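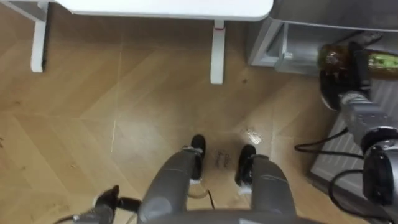 **What do you do with a wooden floor that's picked up scuffs and specks?**

Sweep it first, then go over it with a barely damp cloth, working along the planks. Most of the everyday marks come up that way, and the rest can wait until we've had a look.

I'm Shanti Ahuja and I run Brorholm, a small floor care shop. I started out doing my aunt's hallway (badly - I used far too much soap!) and then her neighbors began calling. We've now looked after about 400 floors, mostly in homes, plus a few offices with white desks and rolling chairs that chew up the finish like you wouldn't believe.

Herringbone is my favorite. All those seams collect grit, so I go in with a soft brush before anything wet comes near it, and yes, I do it on my knees. Tables get lifted, never dragged.

We don't sand unless you really need it. Call and tell me what kind of wood you've got and what's been spilled on it - I love a good stain story. We're closed for the second half of December.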